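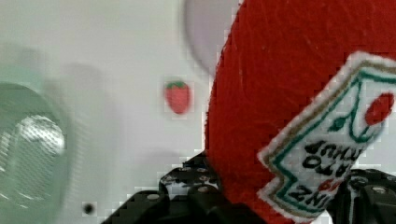
# About Deninitz

Deninitz is a small company in Karkside. We teach robots by showing. One of us holds the controls, moves the arm from a distance and does the task again and again, and the robot learns from these recordings.

Martim Fonseca started the company in February with one arm and a rented room. Today we are nine people. For a new task we usually record 60 demonstrations on the first day, and 600 before we train the final version. Soft things, like plush toys, take us the most patience, and we like them the best.

Our first customer was Damico, for whom we still do sorting work. With Mondal we prepare courses for new operators. You do not need to know programming for it, only to have a calm hand.

Visitors are welcome, but please write to us before you come.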